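README — Jultstead skewering recordings, fault subset

This folder holds the recordings from the two-arm sausage task that we marked as faulty. The good recordings are in the main Jultstead set and are described in their own README. Please read the notes on gripper force before you train anything with these files.

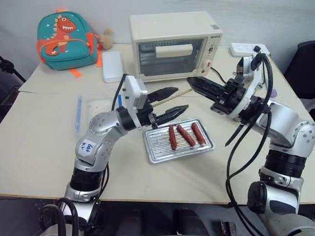
Page last changed: May 8, 2018

Contents

The subset has 300 recordings, taken from the 590 we made with the same software version. A recording was put here if the log of either arm shows a force warning, or if the operator pressed the stop button. Some of them look quite normal on video. We kept them because the force values are wrong, and the eye cannot find this.

The task

One arm takes a wooden skewer, the other arm steadies a sausage on the tray, and the skewer is pushed in from the end. The oven stays off during all recordings.

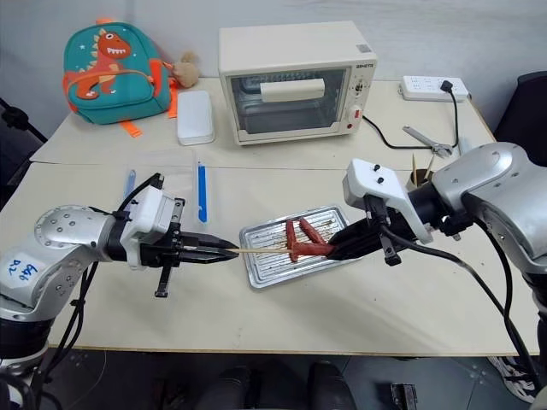
The fault is in the force limit of the gripper driver, which we call Tonder. When both arms touched the same object, Tonder added the two force readings together and compared the sum with the limit for one arm. With the skewer in the left gripper and the other end of the sausage against the tip of the right one, the arms are joined through the food, so each of them feels the push of the other. The driver then opened one gripper without warning, or it ignored the limit and pushed on. The second case is the dangerous one. More than 35 skewers broke in this way, and one piece flew past the operator. He was not hurt. Since then safety glasses are required at the table.

Vasco Pinheiro found the cause in July by replaying the logs with one arm disabled. His corrected driver is in the folder zelo/driver and must be used for every new session.

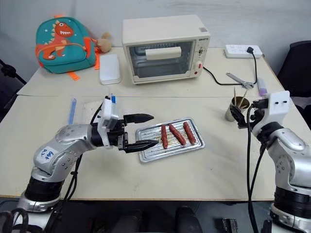 Left gripper at the tray, right gripper at the metal cup with the skewers.

Known problems in the files

The force column for the right arm stops at 300 in many recordings. This is the old limit of the driver and has no physical meaning — please do not use it as a label.

The stop button is written in the log with a delay. Use the joint speeds to find the real moment of stopping.

The table was not always arranged in the same way between recordings. If your method depends on fixed positions of objects, check the first image of each file. 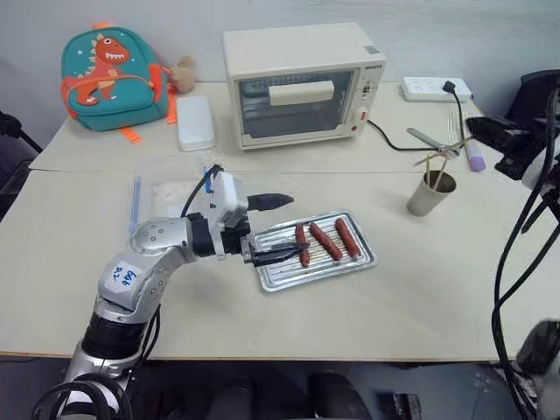 A few files end before the arms come to rest. In these the recorder was closed by the same error that opened the gripper, and the last lines of the log can be incomplete. The script guerreiro_check reads a folder and lists such files, but it does not repair them.

Use

You may use the subset for work on fault detection. We do not recommend it for learning the task itself, as a policy trained on it can learn to push too hard. Report new faults to Vasco, with the log attached.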